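[사내 소식] 밀루스 포장 2팀, 손으로 가르치는 로봇과 함께한 두 달

지난 11월부터 포장 2팀에 새로운 일이 생겼습니다. 사람이 손잡이형 그리퍼를 쥐고 물건을 집어 옮기면, 그 움직임이 기록되어 로봇의 학습 자료가 되는 방식이에요. 지금까지 모은 동작이 벌써 3,636건! 처음 목표가 하루 67건이었는데 요즘은 200건 가까이 나오는 날도 있다니, 팀원들 손이 정말 빨라졌습니다.

가장 반가운 변화는 근무표입니다. 같은 자리에서 종일 병을 옮겨 담던 여덟 명이 이제 오전에는 포장, 오후에는 동작 기록과 검수를 번갈아 맡습니다. 고바리 히데아키 반장님은 "손목이 덜 뻐근하고, 제가 하던 요령을 로봇이 따라 하는 걸 보면 괜히 뿌듯해요"라며 웃으셨어요. 물론 아쉬운 소리도 있습니다. 기록 작업이 몰리는 날엔 포장 쪽 손이 모자라서, 오니시 이츠키 님이 교대 시간을 다시 짜는 중입니다.

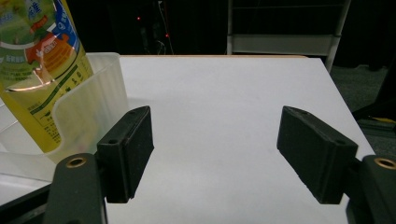 흰 작업대 위의 그리퍼. 왼쪽 뒤로 반투명 용기와 연두빛 라벨 병이 보인다.

다음 차례는 터스브리지 작업장입니다. 그리퍼를 직접 잡아 보고 싶은 분은 소속 팀과 상관없이 포장 2팀으로 들러 주세요. 처음 십 분은 어색해도 금방 손에 붙습니다(필자도 해 봤어요!). 체험 신청은 2025년 1월 28일까지 반장님께 하시면 됩니다.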